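Open Day at Renolero, Cusgate: The Morning the Grippers Stopped

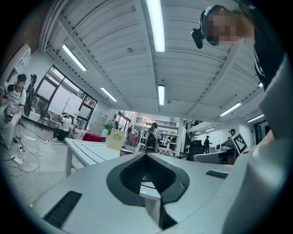
The main hall at Renolero, seen from one of the hand-held grippers. Staircase on the right, marker board below it.

I went to Cusgate on a Thursday for the Renolero open day, having been promised robots and a sandwich. The sandwich was good.

Renolero has the old Prinddale showroom at the end of the bus line, a tall place with a ribbed ceiling and a staircase going up to the offices. What they do there is teach robot arms to handle household objects. People pick things up with hand-held grippers, the grippers record it, and the recordings go off to train an arm. The visitors' sheet said they had 3702 usable recordings so far. I liked "usable." Somebody had fought for that word.

We were let in at ten and asked to stay on our side of the cables, which were all over the floor and not shy about it. The plan was a short talk, a demonstration with the grippers, and then the arm itself, a Tsoukalas, doing for real what we'd just watched people do by hand.

The talk went fine. The demonstration went fine too, or looked it. Operators with cameras strapped to their heads went about their work very seriously while the rest of us tried to keep our elbows in. Then we all trooped into the side room, where the Tsoukalas lives behind a yellow fence, and it was asked to lift a plastic cup off a shelf.

It reached out with great confidence and closed its fingers on the air next to the cup. It lifted the air, carried it across and set it down gently. A kid near the front clapped.

They ran it again. Same air, same care. On the third go it reached lower, met the shelf and kept pushing, and the shelf gave a crack I felt in my teeth. One of the engineers hit the red stop button. The arm froze, a buzzer went off, and we were walked back out to the main hall for coffee while people typed.

To their credit they told us what was wrong, and this was the best part of the day. The grippers work out where they are by looking at a big black-and-white marker board. The board had been shifted to make room for visitors, and the setup step that should follow a move had been skipped. Everything recorded after that was off by 37 millimeters, and the morning's batch had gone straight into the demo. So the arm was doing exactly as it was told.

The shelf bothered them more than the cup did. The arm is supposed to quit by itself when it meets something solid, and the force limit had been set to 61 newtons for a heavier job and left there. A person would have been safe outside the fence, they said, and the fence gate cuts the power. I believed them, and I also moved my chair back.

They threw out 11 recordings, ran the setup again and taped the board's position on the floor. We went back in after lunch and the Tsoukalas picked up the cup on its first try, at a speed I would call sulky. The kid had gone home by then.

If you're going to the next one in October, take the early bus, as the later one doesn't wait at Prinddale Road. Wear flat shoes for the cables. Coffee is free, and the restroom is up the stairs and to the left.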